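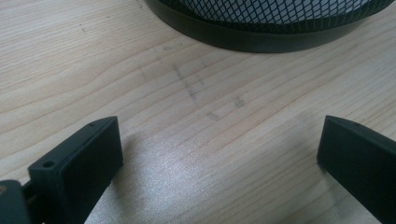
Tidemex Serial Bridge Kit

Gives your old pocket organiser somebody to talk to. The Bridge is a small radio board that plugs into the serial port of most pre-USB handhelds and passes text to a second Bridge across the room. It will also pass text through one wall, or two if they were put up by an optimist.

Sold in pairs, as one alone is a very quiet product.

In the bag
2 radio boards, programmed and tested
2 serial leads with 2.5 mm plugs
46 components for you to solder, plus a spare of the one everybody drops
Printed manual from our bench in Flitham, with most of the spelling corrected

Range is around 11 metres indoors. Messages can be up to 5 lines long, after which the Bridge assumes you should have phoned.

Power comes from two AAA cells per board. There is an on/off switch this time – thank you for the letters.

Which version?
The Bosex board fits machines with a round socket. The Sepúlveda board fits the flat one and costs a little more, because the flat connector does. Both speak the same protocol, so a mixed pair is fine. Pick one of each at checkout.

Not suitable for anything you need to keep secret. There is no encryption, only obscurity, though there is plenty of that.

Next batch ships in September. Returns accepted if unsoldered.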